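Recording a street edge for a drainage and surface survey

Grotusholm survey notes, part 2
Prepared by Bhavana Murthy. Field checks by Brahim Abdel Rahman.
Updated 11/07/2023

Scope

This guide covers a walkover record of a narrow street or lane: the running surface, the kerb or raised strip, and the lowest part of the walls on each side. It does not cover structural assessment of the buildings, and it does not replace a levels survey. The output is a marked-up strip plan and a defect sheet, both in the Benjelloun format.

One person can do the recording. Two are better where vehicles use the street, with the second person keeping watch and holding the end of the tape.

What you need

Strip plan at 1:200, printed with the street running up the page
Defect sheet and spare copies
30 m tape and a short steel rule
Spirit level, 1200 mm
Lumber crayon or chalk
Two pencils, one of them coloured
High-visibility vest

A measuring wheel can be used for chainage on smooth paving. On unpaved ground it bounces and reads long. Use the tape there.

Step 1. Set the zero point

Pick a fixed feature at the near end of the street and call it chainage zero. A building corner is suitable. A parked vehicle, a bin or a sign on a portable base is not. Write the feature on the plan in words as well as marking it. All distances are measured from this point along the left-hand kerb line, and left and right are always given looking away from zero.

If the street bends, measure along the kerb and note the chainage at the start and end of the bend. Do not cut the corner.

Step 2. Record the surface

Walk the full length once without writing. On the second pass, divide the surface into lengths of the same material and mark each change with a line across the plan. Use the short codes: P for paved, U for unpaved, M for mixed. Meriem Badawi's earlier sheets used G for gravel, and these should be read as U.

Within each length, note patches, cracks, ruts and discoloured areas. A dark patch on paving is recorded as a dark patch. It may be damp, oil, an old repair or a change in the mix, and the cause goes on the sheet only if it has been checked by hand. Outline it on the plan, then enter the start and end chainage and the offset from the left kerb.

Step 3. Record the kerb and footway strip

The join between kerb and street is where most of the useful information is found. Debris collects along it, and a line of debris shows where water slows down. Record the following for each side:

Kerb upstand, measured with the steel rule at regular intervals
Width of the strip behind the kerb
Any gap between the strip and the wall
Debris along the join, as continuous, broken or none

Upstand is taken from the street surface to the top of the kerb. Clear loose material from under the rule before reading. At one point on the Wiltel section we measured an upstand of 75 mm with the debris left in place and 48 mm further along, and the two readings could not be compared until the first had been repeated on a clean surface.

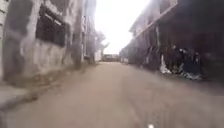
Paved street with a raised kerb and sidewalk strip along the left-hand building.

Step 4. Record the foot of the walls

Staining on a wall can come from above or from below, and the two are coded separately. Vertical streaks that run down from a sill, ledge or parapet are coded S1. A band that starts at ground level and fades upward is coded S2. Where both are present, enter both. General grime with no clear direction is S3.

Note lighter plaster areas as well. They may be repairs or places where a coating has come away. Tap the surface lightly with a knuckle and write H if it sounds hollow. Do not pick at loose plaster, and ask the occupier before working close to a window or door.

Only the lowest 2 m of wall is measured. Anything higher is noted by eye and marked "not measured".

Step 5. Unpaved lengths

Unpaved ground between walls needs a different approach. There is often no kerb, or only a low strip at the foot of one wall, so offsets are taken from the wall face. Write "wall face" at the head of the offset column so the office does not read the figures as kerb offsets.
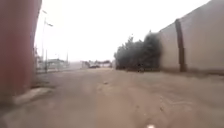 Check the wall for lean before using it as a baseline. If the face slants or curves, take every offset at the same height. We use ankle height. Souad Kettani's plan of the yard entrance was out by nearly 18 cm over its length after some offsets had been taken at shoulder height.

Lay the spirit level across the ground at each chainage and note the direction of fall with an arrow. Left, right or along is enough. Where the bubble reads level in both directions, write L and look for signs of ponding such as fine silt or a crust.

Step 6. Fixed items

Plot lamp posts, other posts, trees and low barriers last. Take chainage and offset to the centre of a post and to the nearest face of a barrier. For trees, plot the trunk and sketch the crown as a dashed line. If an item cannot be identified from where you are standing, walk up to it before giving it a code.

Checking and filing

Before leaving, return to zero and tape one long distance again. If it differs from the plan by more than the width of a kerb, find the error on site. Common causes are a twisted tape and a missed bend.

Completed sheets go to Pongsak Jitpraphai for entry. Name the folder with the street, then the side, then the sheet number. Sheets from November onward use the revised stain codes given in Step 4. Older sheets keep their original codes and are converted at entry, so leave the pencil marks as they are.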